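Visit report: Nellavar terminal open day

The port of Nellavar opened its east terminal to visitors in March, and members of our shipping club made the trip by bus. The gates opened at 9 a.m. We signed in at the old customs shed, picked up vests and hard hats, and were put into groups of 15 for the walk along the quay.

The terminal is run by Cleltgate, which took over the lease when the grain business moved upriver. It now handles refrigerated boxes, project cargo and a small amount of timber. The quay is 600 meters long and can take two feeder ships at a time, or one larger vessel with room left over for the pilot boats.

The berth

The Gkikas Line feeder Nerkamell was alongside when we arrived, discharging reefer containers from the southern run. Our guide kept us behind the yellow line and talked over the noise through a headset, which worked well except near the generator. The ship calls once a week in the fruit season and every second week for the rest of the year. Turnaround is 38 hours if the weather holds. Wind is the usual cause of delay, and the cranes stop work when the gusts pass the limit posted in the operator's cab.

We were not allowed on board. Last year's visitors were, and several people in the group had hoped for a look at the bridge. The guide said the change came from the ship's insurer.

The reefer yard

From the berth we walked to the cold stacks. There are 55 plug points in the first row, and a second row is being wired. Each box is checked by hand twice a shift, with the temperature written on a card and also entered on a tablet. Grapes and citrus make up most of the spring traffic. Grapes are the fussier of the two and go out first, normally on trucks that are already waiting at the north gate.

The inspection shed is next to the stacks. A pallet or two from each consignment is opened there before release. The shed was colder than the yard and we did not stay long. 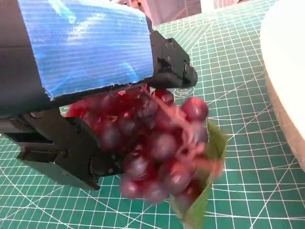
Shore power

The last stop was the new shore power cabinet at the western end of the quay. It is meant to let ships shut down their auxiliary engines while in port. The cabinet is finished but the cable handling gear is not, so it has yet to be used. Cleltgate expects the first connection before the end of the year. A question about who pays for the electricity got a long answer — in short, the line does, at a rate still being worked out with the port.

Practical notes

Coffee and rolls were served in the canteen from noon. Parking at the customs shed is limited, and the bus had to wait on the access road. Closed shoes are required, and two people in sandals were turned back at the gate. The walk is flat but long, with nowhere to sit between the berth and the canteen.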